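Week 6 notes: Sorting, and why your kitchen drawer is a mess

Okay, picking up where we ran out of time. I'd just put the two questions on the board: who decides what the groups are, and what do you do with the stuff that fits in none of them?

I'll start with the second one because it's more fun. Every sorting system I've ever looked at ends up with a leftovers group. Libraries have one, your email has one, and the archive in Tokberg that I keep going on about (sorry) had 1,170 letters in a folder marked "other" when I first visited. That was their biggest folder by far! A big leftovers pile usually means the groups were made up before anyone looked at the things.

Kazimír Kratochvíl, whose chapter you were meant to read for today, calls this sorting from the top. You draw the boxes first and then push things into them. Sorting from the bottom goes the other way: you spread everything out, put like with like, and name the piles last. It's slow and it takes up the whole floor, but I love it.

Li's short piece (page 34 in the reader) argues that most of us do a bit of both, and I think that's right. When I redid my spice shelf in October I started with "sweet" and "hot" and had to give up at cumin.

A few words I'll use from now on:

Class: a group with a rule for getting in.
Pile: a group with no rule yet, just things that seem to belong together.
Holding spot: a place for things you haven't decided on.

People skip the holding spot all the time, and then they decide too fast. Give yourself one, even if it's only a sheet of paper in the middle of the table.

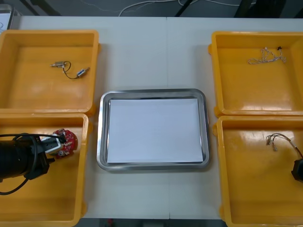

Fig. 2. Four yellow bins with a paper-lined metal tray between them.

For next time, bring a handful of small things from a drawer or a bag. We'll sort them twice, once from the top and once from the bottom, and then swap tables and try to guess each other's rules. Please also read Kratochvíl up to page 91. The part on the Wultimov seed catalog is dense, so skim it if you have to, but do look at how he handles the seeds with two names.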